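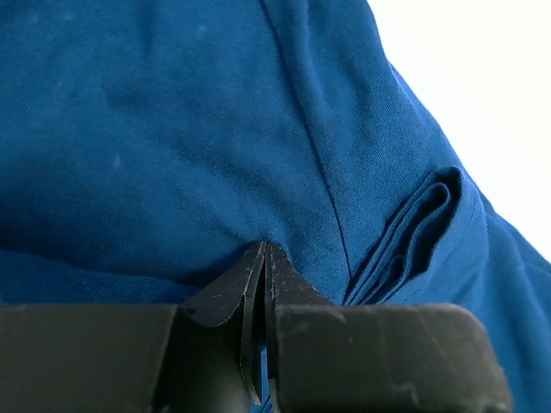 Why was blue so hard to make?

The sky is blue and so is the sea, so you'd think blue dye would be lying about everywhere. It isn't. Try squeezing some out of the sky.

For a long time, people in Europe got blue from a plant called woad. They let its leaves rot, and the smell was dreadful. Indigo, another plant, gave a stronger colour, and woad growers were not pleased to hear it.

The odd bit comes at the end. Cloth lifted from an indigo vat looks yellowy green. Then air gets to it and it turns blue — no wand needed.

More for curious kids
Why do onions make you cry?
Who invented buttons?
Where does wool go when it shrinks?

Contact Heather Whitelaw | © Gultville Museum | Back to top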